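Snack Packaging and Food Waste in Student Residences
Project Report, Group 5

The project examined how package size affects the amount of snack food discarded in the Zatden residence hall. A survey was given to 40 residents in March, and kitchen bins were weighed over the same period.
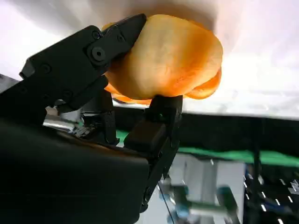 Residents who bought large bags reported throwing away more food than those who bought single portions. Stale food was the reason most often given. Shared cupboards were also mentioned, mainly on the upper floors.

The group recommends that the hall shop stock smaller bags and that each kitchen be supplied with sealed containers.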